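Can a machine do shelf work in a small shop yet? I asked myself this question on Friday, after closing, with my feet hurting.

My answer for today: it can move a box. Taking the box out of the row and leaving the neighbors standing is harder.

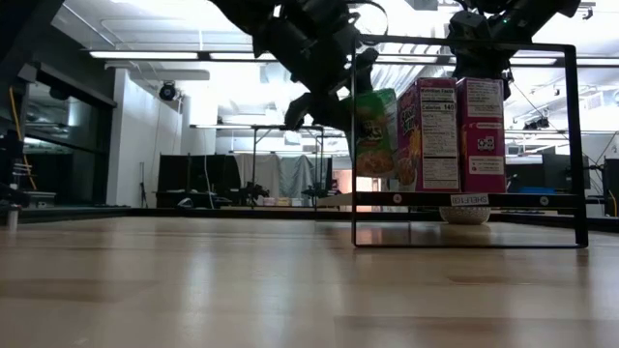 My colleague Halfdan is faster, of course. He also sees when a box is in the wrong place, and he fixes it without being told.

I would pay for a slow machine if it worked at night. Two boxes a minute is enough for me.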